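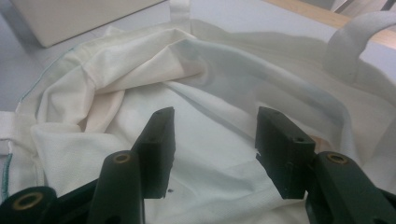

手持夹爪与白色帆布袋，两块黑色指垫之间留着一片还没被夹住的布。

手持夹爪对比测试教程：用一只帆布袋挑出你该买哪一把

更新于 2025年5月4日　作者：Faizal Manurung

挑夹爪的时候，大家都爱拿硬方块来试。方块很配合，六个面，不变形，夹哪儿都行，连我家抽屉里那把烧烤夹都能拿满分。然后夹爪买回来，第一件活是把布袋口撑开，于是工位上安静了一下午。

我们这篇教程就从布袋讲起。参加对比的是两把手持夹爪，一把是 Duvon，一把是 Roltico。两把都是平行连杆式，手上扣扳机，前面两根手指合拢。产品页上的参数几乎可以互相抄，区别要等碰到软东西才肯露面。

需要准备的东西

帆布袋一只，最好是带提手、袋口有卷边的那种，颜色浅一点，指垫碰到哪里看得清楚。厚薄不同的棉布边角料若干。一把弹簧秤，厨房用的也可以。可擦的记号笔。无水酒精和不掉毛的布。表格一张，纸的就行，我们试过用平板填表，结果每次都得放下夹爪去解锁屏幕。

如果夹爪上装了相机，把录像也打开。事后回看时你会发现，自己记得的那次“稳稳夹住”，录像里其实滑了半截。

第一步：检查指垫

先别急着夹。用酒精把两块指垫擦一遍，等它干透，再让两指慢慢合拢，对着光看夹持面之间有没有缝。正常情况下，两个面应当整面贴合。如果只有尖端碰上了，后面漏光，夹布的时候布会从后面跑掉；反过来，后面先碰、尖端张着，那你基本上是在用手掌根捏一张纸。

Duvon 到手时尖端就差一点。说明书第一页写着“出厂已校准”，第二页写着校准方法，我觉得写第二页的人比较了解情况。松开指垫固定螺丝，合拢手指，让两面自己找平，再拧紧。Roltico 不用调，也没法调。

旧指垫不必一见磨痕就换。边缘轻微发白，影响不大。夹持面中间如果磨得发亮，就换掉，或者至少在表格里注明，免得三周后有人拿着你的数据来问。

第二步：检查铰接处

捏住一根手指的末端，左右轻轻晃。带衬套的铰接处应该转得顺，侧向几乎没有旷量。侧向一晃就响的，夹硬物时看不出来，夹布时两指会错开，布被搓成一个小卷，从旁边溜走。

Marlene Bastos 负责我们这边的维护，她的办法是扣放扳机若干次，然后再晃一遍。有的连杆冷着的时候很老实，动起来才松。至于润滑，看厂家怎么要求，别往指垫附近喷任何东西。这一条是用一整个上午换来的，那个上午什么布都夹不住，包括抹布。

第三步：摆放帆布袋

袋子放在桌面上，袋口朝上，不要抻平，也不要精心堆出褶子。拎起来，松手，落成什么样就是什么样。提手随它倒向哪边。每轮测试之前重新落一次。

有人会问，这样每次都不一样，怎么比？确实不一样，所以两把夹爪要轮流上，别先把一把测完再测另一把。Katalin Fekete 一开始坚持先测完 Duvon，等轮到 Roltico 时，袋子已经被揉得相当柔顺，成绩好得可疑。那批数据现在垫在打印机下面。

第四步：四个动作

每轮按顺序做 4 个动作，做完再换另一把夹爪。

动作一，夹袋内侧的单层布。两指张开，分别落在一道褶子的两侧，指尖轻触布面，合拢，向上提一掌高，停两秒。夹起来的是单层还是一大团，都要记。

动作二，夹袋口卷边。卷边是双层，比袋身硬，多数夹爪在这里能找回一点自信。让夹持面跟卷边走向平行，从一侧提到另一侧，看会不会沿边滑动。

动作三，夹提手。从提手拱起的地方下手，先横着夹，再转过手腕竖着夹。横夹容易，竖夹时织带会扭，指垫窄的夹爪在这里吃亏。

动作四，撑开袋口。夹住卷边往外带，另一只手不许帮忙。另一只手非常想帮忙，建议插在兜里。

第五步：测滑脱力

夹住一块布边角料，布的另一头挂在弹簧秤上，慢慢拉，读布刚开始滑动时的数。单层布和双层布分开测，结果分开写。扳机力度很难每次一致，我们在扳机行程上用记号笔画了一条线，扣到线为止。土办法，但比“用正常力气扣”好，因为每个人的正常力气差别很大，Máté Gulyás 的正常力气曾经拉断过一根扳机弹簧。

第六步：看录像，填表

失败要分类写，不要只写“没夹住”。我们用四类：没碰到、夹多了、滑了、脱手太晚。最后一类经常被忽略：松开扳机以后布还挂在指垫上，甩都甩不掉。抓得牢固然可喜，放不下来也是毛病，Roltico 的软指垫在这一项上表现得十分深情。

从去年 12 月到现在，我们在 Trestdale 的工位上一共做了 2,197 次抓取。不必照搬这个数，其中相当一部分是 Piroska Lengyel 跟 Máté 在争论竖夹提手到底算不算公平。

两把的结果

Duvon：夹单层布明显更准，指尖能伸进浅褶子里，只提起想要的那一层。竖夹提手一般。指垫需要自己调平，换一次垫就得再来一遍。扳机偏硬，录久了手指会抗议。

Roltico：夹卷边和提手都很稳，撑袋口尤其省心。单层布上常常顺手带起一大把，像在自助餐厅夹面条。扳机轻，长时间用它更舒服。放开时要多等一下。

如果你的活主要是叠布、翻布，选 Duvon。主要是拎袋子、撑袋口，选 Roltico。两样都要做的话，我们目前的做法是在 Duvon 上换一副 Nolte 的加宽指垫，竖夹提手好了不少，单层布稍微差一点，还能接受。

常见问题

布总是从指尖前面弹出去。
合拢太快，或者指垫尖端有倒角。先放慢扳机，再检查指垫是不是装反了。左右两块长得很像，装反的概率高得让人难为情。

白色帆布上能看清布边吗？
人眼可以，相机不一定。把曝光往下压一档，让褶子的阴影露出来。别加直射灯，一加整只袋子就变成一块白板。

可以用别的袋子代替吗？
可以，但整个对比期间用同一只。中途有人把我们的袋子拿去买了菜，那一周的数据单独存放，文件名叫“韭菜”。

两个人轮流操作行不行？
行，表格里加一列操作者。然后准备好面对这一列的差别比夹爪那一列还大。

表格模板和滑脱力记录页放在本站下载区，Nolte 指垫的安装步骤会另写一篇，等 Marlene 找到那颗掉进地板缝的螺丝再发。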